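Facial tissue

Facial tissue is a thin, soft, absorbent paper intended for use on the face, chiefly for wiping the nose. It is sold folded in boxes or small pocket packs and is thrown away after a single use. In many households it has replaced the cloth handkerchief.

Manufacture

Most facial tissue is made from bleached wood pulp, in some cases with a share of recycled fibre. The pulp is mixed with a large amount of water and spread on a moving mesh, where much of the water drains off. The damp sheet is then pressed on to a large heated cylinder and scraped away by a blade. The scraping forms very small folds, a process known as creping, and gives the sheet its stretch and softness.

The finished sheet is wound on to a parent reel. At the Munow mill in Trujillo, a reel is 953 mm wide after slitting and is run in pairs to give a tissue of 2 plies. The plies are joined by light embossing along the edges. Some grades are treated with lotion, which makes the surface smoother but lowers the rate at which it takes up water.

Folding and dispensing

Early boxes held sheets that were stacked flat and had to be separated by hand. In interfolded packing, each sheet is laid partly inside the fold of the next, so that drawing one sheet pulls the following one through the opening. The opening may be a plain slot or may be covered by a slit plastic film, which holds the raised sheet in place and keeps out dust.

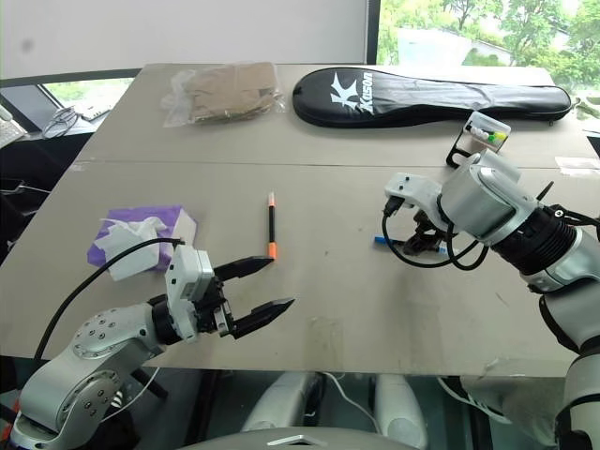 A purple tissue box with a white tissue drawn up through the opening.

Cartons are made from folding boxboard and are glued at the ends after filling. The Dromia folding line, described by Amarachi Uzor in a survey of converting machinery, fills cartons in cases of 415. Film is sometimes left out of the opening to simplify the recycling of the empty carton.

Disposal

Used tissue is not normally accepted for paper recycling, as the fibres are short and the sheet may be soiled. Unlotioned grades can be composted. Facial tissue often contains wet-strength resin and breaks up slowly in water, so it should not be flushed.

See also

Handkerchief
Paper towel
Creping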